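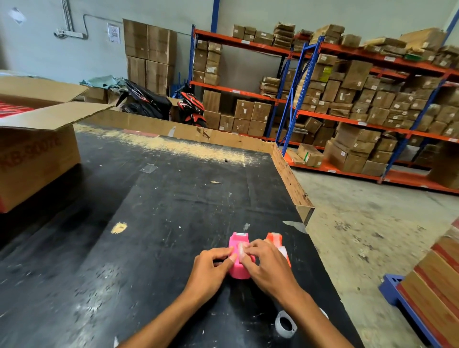 胶带座与自动封箱机:卡带、断带和割手的处理

封箱机停了,多数人的第一反应是伸手进去拽胶带。Zirkdale仓库一月份的那次割伤就是这么来的:机器报“无胶带”,操作的人按了暂停,没有断气,手指刚碰到带头,压臂弹回,刀片划开了指腹。伤口不深,缝了2针,封箱线停了一个下午。以下几条是那次之后整理的,手工台和机器都用得上。

一、暂停不等于断电

封箱机的刀架靠弹簧和气缸带动。按暂停只停皮带,气缸里还有压力。清理胶带之前按这个顺序做:

按急停,关电源开关,拔插头。
关气阀,放掉余气,看压力表回零。
用木棍把压臂推到底,锁住,再伸手。
刀片护罩没有装回去之前,不要送电。

Jukamau线上的机械臂上料工位另有一个开关,关了封箱机,机械臂不会跟着停。两个开关都要挂牌,钥匙由清理的人自己拿着。

二、“无胶带”报警,胶带却还有

先看带头。带头粘回胶带卷上,传感器就读不到胶带,机器照样报警。用指甲沿卷面横着刮一圈,摸到台阶后从一角慢慢揭起,整幅揭平再穿。只揭起半边会越撕越窄,走不了几箱又断。

再看传感器窗口。纸箱粉尘和碎胶粘在上面,报警会时有时无。用干布擦,不要用刀片刮。Jukamau那条线查了两个班次,换过一次线缆,最后发现窗口上贴着一小片透明胶带。当时计数器停在1,537箱,前面有一批箱子底部没有封牢,全部退回重封。

三、手工台上的胶带座

机器停了就得手工封,胶带座平时不用,一用就出毛病。

取带时一只手按住座子上部,另一只手捏住带头,往前拉出需要的长度,再向下一压,让刀齿切断。手指捏在离刀齿远一点的位置。
座子打滑,翻过来擦底面,沾了灰的防滑垫用湿布擦净晾干就能恢复。
刀齿上积了胶,切口会变毛。关灯下班前用旧牙刷蘸一点酒精,顺着齿的方向刷,不要来回刷。
轮芯松动,胶带会左右跑偏。在轮芯外面绕两层纸胶带,撑紧即可。
台上有两个胶带座的,一个装宽带,一个装窄带,颜色不同更好认。
撕下来的废带头揉成团扔进垃圾桶,不要贴在台边。它们会粘到下一个箱子上,也会被带进机器。

四、胶带本身的问题

天冷时胶带发脆,粘性也差。从没有暖气的货架上取来的胶带,先在室内放一夜再上机。我们用的Kiss胶带每卷200米,卷面受过压的地方容易断,穿带前转一圈看看,有压痕的留给手工台用。

胶带卷平放,不要立着堆,也不要在上面压箱子。拆开的卷套上塑料袋,免得侧面沾上木屑和纸灰。侧面沾了灰的卷,切口处最先翘边。

五、恢复开机

护罩装好,工具清点齐,人退到黄线外面,再开气、送电。先用空箱走2个,看顶面和底面的胶带是否居中,折到侧面的长度是否一致。空箱正常了再放机械臂上料。

同一个报警一个班内出现第三次,就不要再自己清了,停线,填故障单,写明报警时间和当时用的胶带批号。Flerkance的维修人员到场后先看的也是这张单子。

六、割伤了怎么办

先停机,再处理伤口。流水冲洗,用干净纱布压住,手抬高。压住十分钟还在流血,或者手指发麻、弯不动,去医院。不要用封箱胶带缠伤口,撕下来的时候会把伤口重新拉开。沾了血的刀片装进硬盒再丢,盒子外面写上“刀片”。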